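Manufacturing Processes II
Unit 6 handout: Threaded fasteners and tightening
Instructor: Sobia Durrani
Revised February 16, 2025

Read this before the shop session. Bring it with you, along with safety glasses and the Birkow torque chart from Unit 5.

What a tightened bolt does

A bolt works like a very stiff spring. Turning the head or the nut stretches the shank a small amount, and the stretched shank pulls the parts together. The pull is called preload. A joint with enough preload carries side loads by friction between the parts, and the bolt itself sees little change in load. A joint with too little preload slips, and slipping is what starts most loosening.

We can't easily measure preload in the shop, so we measure torque and accept the error. Most of the torque you apply goes into friction under the head and in the threads. Only a small share goes into stretch. Oil on the threads changes that share a good deal - a dry value used on an oiled bolt can take it past yield.

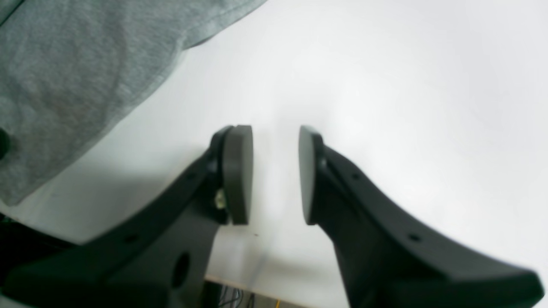 Locking methods fall into two groups. The first adds friction or adhesive: nylon insert nuts, thread compound, deformed threads. The second blocks rotation outright: cotter pins, safety wire, tab washers. Split washers are still sold everywhere, but do not count on them under vibration. Small machine screws need particular care with access. On the black gripper finger, the one silvery bolt or screw head sits on the side, behind and below the pad, and a head in a spot like that has to be checked for tool clearance while the part is still a drawing. Think about which way the driver comes in, and whether a torque driver will fit where a plain one does.

Worked problem

A bolt needs a preload of 1,000 pounds. The nominal diameter is 0.5 inch and the nut factor is 0.2. Torque equals nut factor times diameter times preload, so 0.2 x 0.5 x 1,000 = 100 inch-pounds. Repeat with a nut factor of 0.15 for a lubricated thread and write down the difference.

Shop session

Work in pairs at the Helmy bench. Moataz Mahrous will hand out the wrenches and sign them back in.

Set the click wrench to 140 inch-pounds and tighten the test bolt in one smooth pull. Stop at the first click. Record the reading from the load cell, back the bolt off fully, and repeat with a new bolt. Then do the same with oiled threads - one drop is enough. Return the wrench to its lowest setting when you finish.

Lab sheets go to Ilham Zerouali. Show units on every line.

Reading for Unit 7: rivets and blind fasteners, first half of the chapter.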